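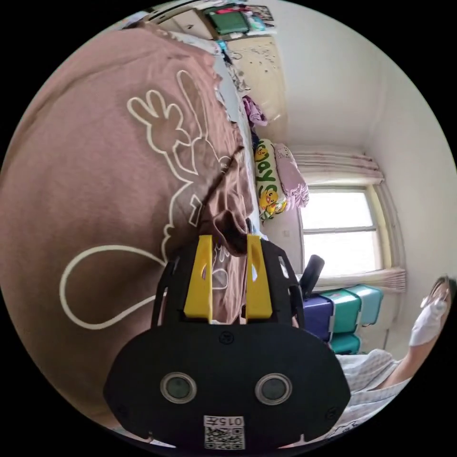

Should a person building a robot gripper at home start with soft, everyday cloth?
Cloth is the right place to start, provided the builder is willing to leave the work unfinished for longer than planned.

The Nakudum shared workshop has offered bench space to home builders for several years, and the advice it gives them has changed in that time. Members used to be told to begin with blocks and empty cans. These are easy to hold and easy to measure. They also teach a builder very little about the rooms in which the finished device will be expected to serve. It is the view of this workshop that the older advice should be withdrawn, and that our spring course should open with a basket of laundry.

The case against this view deserves a fair hearing. Berkay Yüksel, who teaches our evening course, holds that beginners need an early success and that a T-shirt will deny them one. A block stays where it is placed. A shirt has no fixed shape, and two attempts at the same sleeve can have little in common. A new member who spends April on sleeves may be gone by May. We have seen members leave over less.

That concern is real, but it is better met by good teaching than by easier objects. In our last course, members who had trained only on blocks arrived at their first garment with fingers that were too smooth, too thick or set too far apart. Several had to redraw parts they believed were complete. The cost was modest in plastic and considerable in patience. A starter set from the workshop is priced at 234 dollars, printed parts included, and no member should be asked to pay for a second one to correct a mistake that a sock would have revealed in the first week. 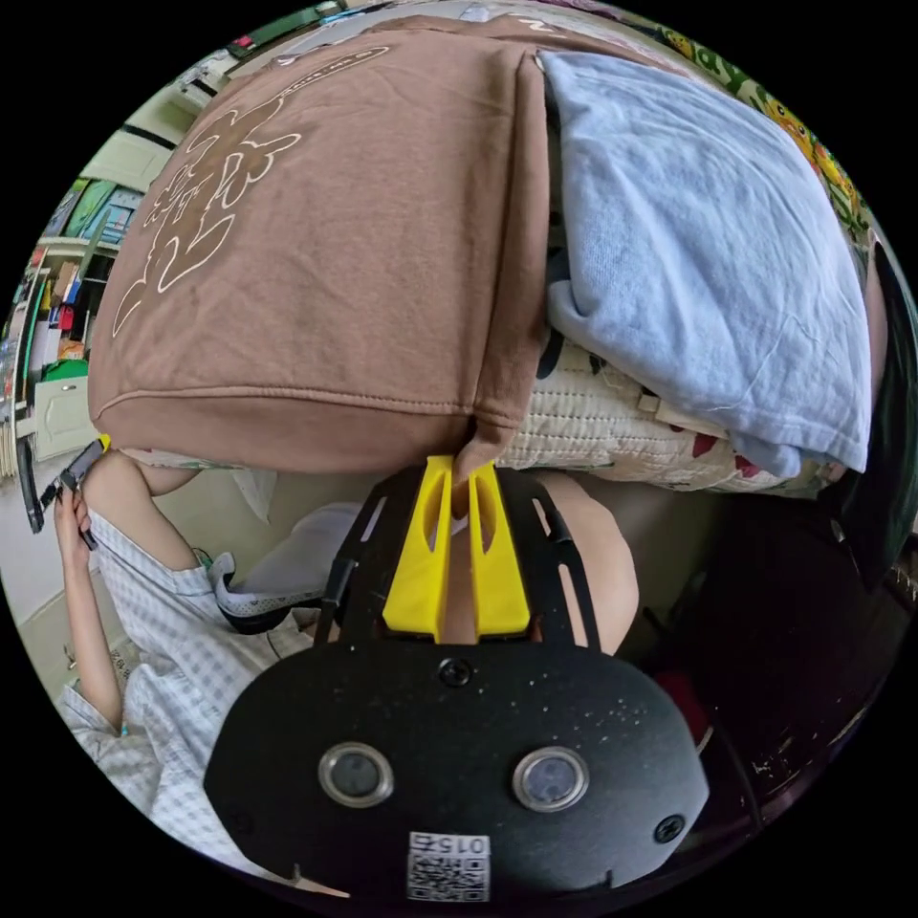
Finger design is where the choice of practice object matters most, and it is the part of a home build that receives the least careful thought. Members tend to put their effort into wiring and housings and then copy the fingers from whatever drawing is closest to hand. Garments do not forgive this. A hem is thicker than the cloth beside it, and the corner of a hem is thicker again. When a pair of tall, narrow fingers closes on the lower hem corner of a brown hoodie, as the yellow pair does here, a small fold of fabric goes down into the gap between them, and the builder has to decide how much fold the design should accept. Too little, and the grip rests on a few threads. Too much, and a second layer may come along with the first. A wooden block raises neither question.

The same reasoning applies to the room. A bench at Nakudum is flat, well lit and cleared every evening. A bed is none of these. We ask members to take their builds home as early as possible and to practice where clothes are really sorted, with the blankets left on and the shelves left full. Our neighbors at the Lallthorpe workshop take the opposite position and keep all trials on the premises until a device has passed 64 checks. Their records are excellent. Their members, in our experience of joint evenings, are surprised by quilting.

There is a further point about who gets to build. Blocks and test rigs belong to laboratories and to people who have worked in them. Laundry belongs to everyone, and people who have folded it for years know a great deal about where a garment should be held. The Pumier pattern, a set of finger drawings now kept in our library, was revised twice on the advice of members who had never used a soldering iron before joining. They knew that a hooded top should be lifted by the seams if it is to fall straight. A course that begins with blocks leaves that knowledge outside the door until late in the program, by which time most of the dimensions have been fixed.

We do not suggest that rigid objects be banned from the bench. They remain useful for checking that the fingers meet squarely and for setting the travel before a grip is tried on anything that can tear. One evening is enough for that. After it, the workshop should ask every new member to bring two garments from home, one thin and one heavy, and to keep written notes on each attempt, including the poor ones.

The proposal has been posted beside the Ağca printer, where members may add comments in writing. The course outline will be settled once those comments have been read. Members who prefer blocks are asked to say which garment they tried first, and for how long.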